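Search the forums Go

Button pressing from 64 demos — method and first numbers

gearlatch
Finally have something to share from the Hukevari bench! We've been training a policy on short press tasks and the part I'm excited about is the relabeling. You record the demo as usual, then split it wherever the fingertip slows down, and every piece gets its own goal. 64 demos became 410 training segments with no extra teleop time.

Result so far: 100 trials on the control box, 17 misses. Before relabeling, the same policy could barely find the box.

What the setup looks like:

1. Arm bolted at the right side of the table, box on the padded mat. Four controls in a row, black selector on the left and the red button on the far right.
2. The policy reaches in with the index finger out and the other fingers curled.

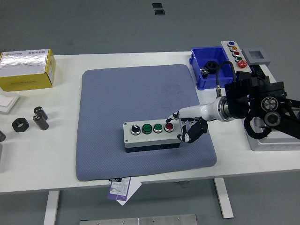 3. Scoring is by the switch contact. If it doesn't close, it's a miss, however nice the motion looked.

The five-button panel by the blue bin is next. Its buttons run in a line the other way, so I really want to see what transfers.

mossy_torque
Love this. Splitting on speed is so simple! Did you tune the threshold or just pick one?

gearlatch
Picked one by eye on the Endeck logs and left it alone. Same value for every demo.

plinth88
I'm going to push back a bit. The red button is the closest one to the arm. If most of your trials were on red, 83 hits tells me the reach works and not much about the method. Got a per-button split?

gearlatch
Fair. Most of the misses are on the two greens — they sit next to each other and the finger lands between them. I'll post the full table when I've cleaned it up.

plinth88
That'd help. I still think you need a baseline that splits at random points. Speed might have nothing to do with it.

mossy_torque
Disagree on that last bit. We tried random cuts with Balaskas and got a lot of goals in mid-air that meant nothing. Worth running anyway, it's cheap.

gearlatch
Queued it for tonight. Same seeds, same 100 trials, will report back either way.

Related threads
Banuto hand: fingertip wear
Endeck log format questions
Selector switches — anyone get a clean twist?

Contact | Copyright Banuto Forums | Back to top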